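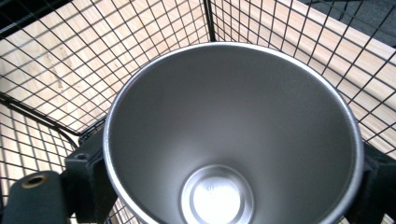

Gobelet en acier inoxydable brossé, au-dessus du panier grillagé noir.

À l'attention des abonnés de la liste Services intérieurs - site d'Erngate

Objet : Re: Gobelets et paniers de table, salle Srivastava

Madame, Monsieur,

En réponse au message reproduit ci-après, le service de l'intendance précise les règles applicables à compter de juin.

Les gobelets en acier demeurent la propriété du service. Après usage, ils sont déposés dans le panier grillagé de la table, puis portés à la laverie de l'étage avant 20 h. Il est demandé de ne pas les empiler : le fond retient l'eau de rinçage et les parois se rayent au contact les unes des autres.

Les gobelets en papier restent admis pour les visiteurs. Ils peuvent être posés dans le même panier en cours de séance, mais doivent en être retirés au moment du rangement et vidés avant d'être jetés dans le bac Waster du couloir. 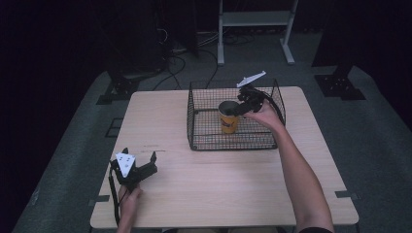

Gobelet en papier jaune à bande brun orangé, dans le panier de table.

Le panier reste sur le plateau, du côté droit. La commande de 500 gobelets en papier passée auprès de Bekance sera la dernière de l'exercice - les services souhaitant constituer une réserve voudront bien se manifester avant lundi.

Veuillez agréer, Madame, Monsieur, l'expression de nos salutations distinguées.

Zuzana Doležal
Service de l'intendance, bureau 44

> Bonjour,
>
> Plusieurs collègues nous demandent si les paniers noirs sont réservés à la vaisselle réutilisable ou si les gobelets en papier peuvent également y être placés. La note affichée à la laverie ne mentionne que l'acier. Pourriez-vous nous indiquer la règle à suivre, ainsi que l'heure limite de dépôt ?
>
> Avec nos remerciements,
> Le secrétariat de la salle Srivastava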